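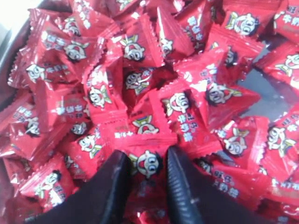
검색어를 입력하세요 검색

4. 사이트맵 등록 및 색인 설정

이 장에서는 Stadon 관리 콘솔에서 사이트맵을 생성하고 검색 엔진에 제출하는 절차를 설명한다. 도메인 연결(2장)과 소유권 확인(3장)이 완료된 상태를 전제로 한다. 소유권 확인이 끝나지 않은 도메인은 4.2의 제출 버튼이 비활성 상태로 표시된다.

4.1 사이트맵 생성

1. 관리자 계정으로 콘솔에 로그인한 뒤 [사이트] > [색인] > [사이트맵]을 연다.
2. [대상 도메인] 목록에서 도메인을 선택한다. www가 붙은 주소와 붙지 않은 주소는 별개의 항목으로 표시된다. 대표 주소로 지정한 쪽을 선택한다.
3. [포함 항목]에서 페이지, 게시물, 상품 중 필요한 유형을 선택한다. 태그 페이지와 내부 검색 결과 페이지는 기본적으로 제외된다.
4. [제외 경로]에 색인하지 않을 경로를 한 줄에 하나씩 입력한다. 경로는 슬래시(/)로 시작해야 하며 와일드카드(*)는 경로 끝에만 쓸 수 있다.
5. [생성]을 누른다. 상태가 '완료'로 바뀌면 파일 주소와 URL 수가 표시된다.

참고: 예제 사이트 Furkdale의 경우 URL 1,126개가 등록되고 114개가 제외 경로로 처리된다. 이하의 화면 값은 모두 이 사이트를 기준으로 한다.

주의: 이미 다른 플러그인이 같은 위치에 sitemap.xml을 만들고 있으면 파일이 덮어써진다. 생성 전에 기존 플러그인의 사이트맵 기능을 해제한다.

4.2 검색 엔진에 제출

1. 생성된 파일 주소를 복사해 브라우저에서 연다. XML 내용이 표시되고 응답 코드가 200이어야 한다.
2. [제출] 탭에서 대상 검색 엔진을 선택하고 [연결]을 누른다. 인증 창이 열리면 해당 서비스의 웹마스터 계정으로 로그인한다.
3. [제출]을 누른다. 기록 목록에 제출 시각과 결과 코드가 추가된다.
4. 결과 코드가 S-2이면 접수된 것이다. E-8이면 robots.txt가 사이트맵 경로를 차단하고 있으므로 4.3을 수행한 뒤 다시 제출한다.

참고: 접수는 색인을 보장하지 않는다. 크롤러의 방문 시점과 색인 여부는 각 검색 엔진이 결정하며 콘솔에서 변경할 수 없다.

4.3 robots.txt 편집

1. [색인] > [robots.txt]를 연다.
2. Disallow 행 중 사이트맵 파일의 경로와 겹치는 행을 삭제하거나 범위를 좁힌다.
3. 파일 맨 아래에 Sitemap: 으로 시작하는 행을 추가하고 사이트맵의 전체 주소를 입력한다. 상대 경로는 인식되지 않는다.
4. [검사]를 눌러 구문 오류가 없는지 확인한 다음 [저장]을 누른다.

주의: 'Disallow: /' 한 행만 남은 상태로 저장하면 사이트 전체의 크롤링이 차단된다. 개발용 사이트를 운영 환경으로 복사한 경우 이 행이 그대로 남아 있을 수 있다.

참고: robots.txt는 크롤링을 제어하는 파일이다. 특정 페이지를 검색 결과에서 제외하려면 해당 페이지의 [고급] 탭에서 noindex를 설정하고, robots.txt에서는 그 페이지를 차단하지 않는다. 크롤러가 페이지를 읽지 못하면 noindex도 적용되지 않는다.

4.4 대표 주소(canonical) 확인

같은 내용이 여러 주소로 열리는 사이트에서는 대표 주소를 지정한다. 정렬 옵션이나 추적용 매개변수가 붙는 상품 목록이 주로 해당된다.

1. [색인] > [대표 주소]에서 [중복 검사]를 실행한다.
2. 결과 목록에서 묶음을 펼치고 대표로 사용할 주소를 선택한다.
3. [적용]을 누른 뒤 해당 페이지의 소스를 열어 canonical 태그가 한 개만 있는지 확인한다.

주의: Bullach 테마는 자체적으로 canonical 태그를 출력한다. 이 테마를 사용하는 경우 [테마 설정] > [머리글]에서 출력을 끈 후 위 절차를 진행한다. 끄지 않으면 태그가 중복되어 양쪽 모두 무시될 수 있다.

4.5 자동 갱신

[사이트맵] > [일정]에서 갱신 방식을 선택한다. '변경 시'는 페이지가 게시되거나 삭제될 때마다 파일을 다시 만든다. '수동'을 선택하면 [생성]을 누르기 전까지 파일이 바뀌지 않는다. 상품을 일괄 등록하는 동안에는 '수동'으로 전환했다가 작업이 끝난 뒤 되돌린다.

이 장의 최종 수정일: 2026년 1월 17일
작성: Upendo Nzioka / 검토: Kimutai Khaemba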